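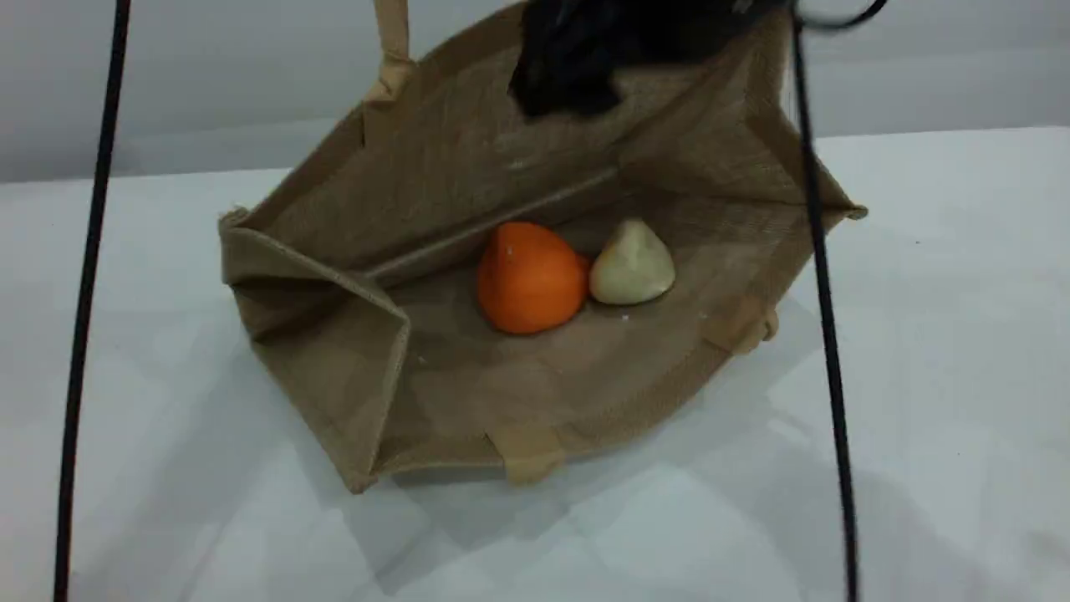
Page last changed: June, Tuesday revision
Reading time: 2 min

Chore automation is the use of robot arms and mobile machines for housework and light shop-floor work such as packing, sorting and clearing surfaces. As of the latest revision, machines do single steps of these chores fairly well and whole chores poorly.

Soft containers are a standard difficulty. A jute tote can stand, tip over or lie flat, and the opening may face any direction. A rigid bin can be modeled once. A bag has to be looked at again before each placement.
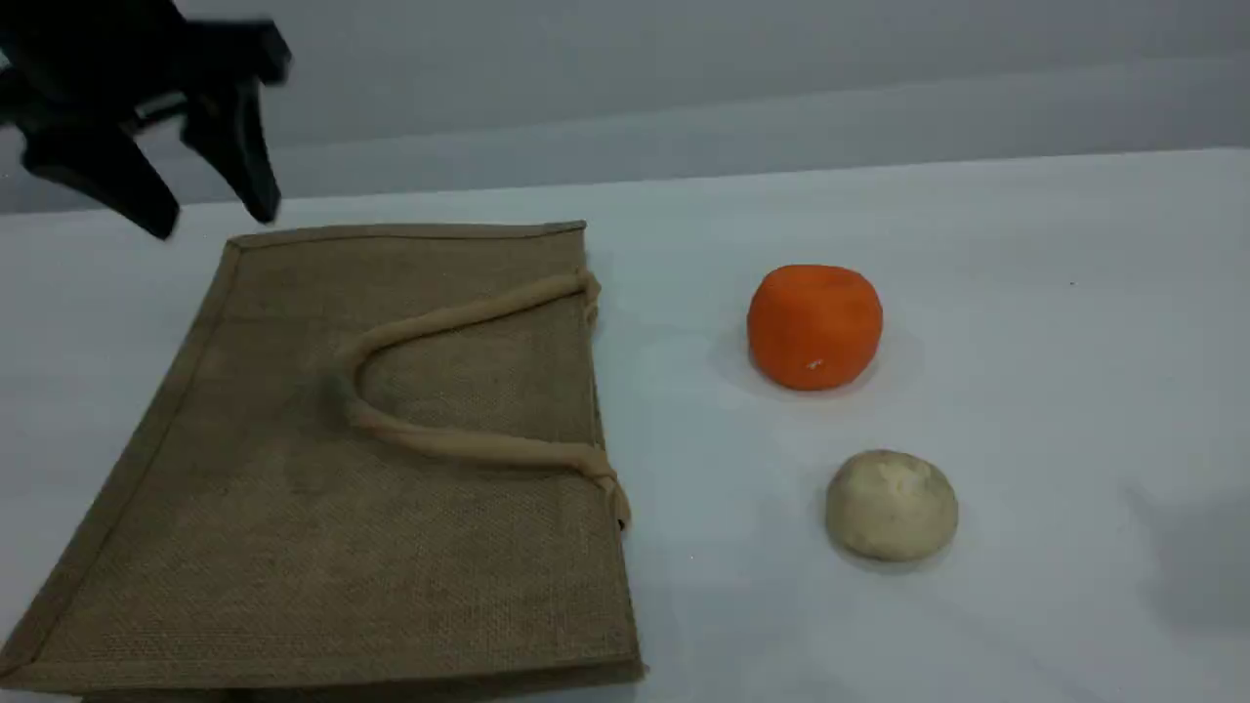 By R. Ertürk, contributing editor, handling and logistics

Loading a bag that lies flat takes at least three steps: finding the rim, lifting one side of it, and setting the item down inside. Two small items beside the bag are a trivial task for a child. In the Drirnau bench series, an arm completed 77 of 100 single placements into an open bag. When the bag started flat, the count fell to 20.

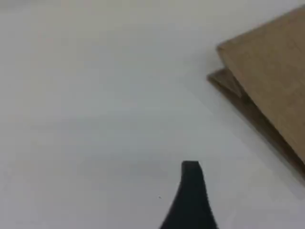

Cardboard is easier to grip at the edge but slides and flexes. Shops that use the Flolau packing cell therefore keep box folding as a separate station, with a fixed jig, and leave only the transfer of goods to the arm.

Grip force is the second limit. Rigid fingers hold position well and can bruise produce. Soft pads spread the load over a curved surface at some cost in accuracy, and they wear. The Gamia maintenance guide sets pad inspection at about 400 cycles. Cloth under the item adds its own trouble, as folds can move with the fingers.

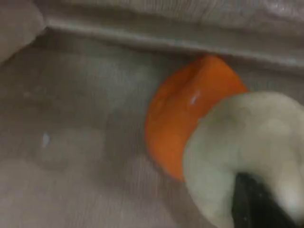

Soft finger pad against an orange object on gray fabric.

Home use remains limited to floor cleaning and a few fixed tasks. See also: bin picking; deformable objects; end effector.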